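Trinidad Vidal keeps a paper notebook of every session her group records, and the last line in it on Thursday read 1906. "That's the ones we kept," she says. "The ones we threw out have their own page."

Vidal runs data collection at Endard, a small company that trains robot arms to handle loose objects. The arms learn from examples. A person drives them through a job, the computer stores the joint positions and the video, and after enough repeats a model is trained to do the job by itself. She has been at it for 2 years, and before that she worked in quality control at a packaging plant in Requena.

The current set is a sorting job. Small things in different colors go into containers or come out of them, using both arms. "People expect us to be doing something hard," Vidal says. "Sorting is hard enough. You have one arm reaching over the spot where the other arm wants to be. A person solves that without thinking. The model has to see it solved many times, from many starting positions."

Starting positions take up a lot of her day. Before each recording the operator scatters the pieces again and moves the containers a little. Early on, she says, the group got lazy about it. "Lyle would put the pieces back in more or less the same place, and so would I. We trained on that and the arm was great, as long as you put the pieces where Lyle puts them."

Lyle Bellamy, who does most of the driving, doesn't dispute this. "I had a spot," he says. He now works from a printed list that tells him where to put things. A session is some 80 recordings, and he stops when his hands get tired, which he can tell from the grip. "I start closing too early. You look at the playback and the fingers shut next to the piece. Those go on Trinidad's other page."

The two of them disagree about which recordings belong on that page. Bellamy would keep a miss if the operator recovers from it, so that the model sees how to try again. Vidal used to throw all of those away. In August they went back through the rejects and put 113 of them into the training set. "It helped with the small pieces," she says. "With the bigger ones I couldn't see a difference. Lyle says he could."

The software, called Kokon, was written in-house by Aurelio Casado. It flags a recording when an arm stops moving for too long or when the two arms come too close together. It can't tell whether the job was done right, so somebody still watches every recording at double speed before it goes in. Vidal does that part in the afternoon, usually from two o'clock on.

Asked what she would change, she talks about the table. "I'd like a second one, set up a bit differently. Different light, different height. Everything we have comes from one table, and I don't know yet how much the model depends on it." Casado has asked for the same thing, and they expect an answer after the current set is finished.

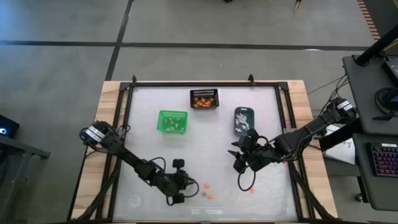
Until then the recordings go on as before. "Lyle wants to do the next batch with the containers farther apart," Vidal says. "I told him to finish the list first."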